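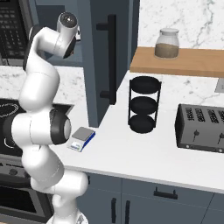

Notebook, kitchen sim, March
Entry by Lejla Matić. Cc: Cornel, Yetunde

Planner work in the kitchen scene, continued from the collision mesh cleanup. Start state is the usual one: gripper empty, base in front of the oven, scale on the counter next to the elbow. Tiered stand and toaster left where the scene file puts them.

Problem as inherited: Zemance plans to the pre-grasp pose over the scale, reports success, and the Drometti controller then aborts partway with a joint velocity violation. Cornel saw it on his machine too, so it is not my build.

Replayed the same query with a fixed seed, 30 runs. 6 aborted, all in the same stretch of the path, where the elbow has to pass the edge of the countertop. The geometric path is fine there. Clearance to the counter mesh is small but positive at every waypoint. The time parameterization is what goes wrong: the shortcutter leaves two waypoints almost on top of each other, and the spline through them asks joint 4 for a spike.

Changes, in order tried:

Raised the minimum waypoint spacing. Spike gone, but the smoothed path now clips the counter mesh by a few millimeters on some seeds. Reverted.

Collision check after smoothing instead of before. Should have been this way from the start. Costs around 70 ms per plan. Kept.

Merge near-duplicate waypoints, then re-run the check on the merged segment only. Kept. With both changes in, 30 runs and no aborts.

Did not touch the velocity limits. Slavica's note in the config says they match the real arm and I am leaving them alone.

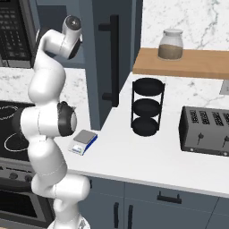 Second issue, the elbow flip. IK for the pre-grasp pose returns several solutions and the planner takes the nearest in joint space, unweighted. That sometimes picks the branch with the elbow swung over the cooktop, which is legal and useless, as the next motion has to come all the way back. Put a weight of 5 on joints 1 and 2 in the distance metric. The choice is now stable between seeds. The weight is a guess – needs a proper sweep before it goes in the default config.

Perception side, for Yetunde: the pose estimator (Boonchu branch) gives a steady position for the scale but yaw jumps by 90 degrees between queries. The platform is close to square from above, so the fit has nothing to hold on to. The colored trim is on the body, below the platform, and the current crop throws most of it away. Suggest widening the crop before touching the model. For the planner tests I used ground truth pose from the simulator, so none of the numbers here depend on this.

Stand: the convex hull fills the gaps between trays, so it is a solid cylinder as far as the planner knows. Harmless for the scale task. Will matter as soon as someone wants to put anything on a tray. Ticket opened, assigned to me.

Open:
– sweep the joint weights
– convex decomposition for the stand
– regression test for the spline spike, seed saved in the planner test folder
– ask Valbona whether the Stadirari logger can record the path before and after smoothing; at present it only keeps the final one

Branch pushed, not merged.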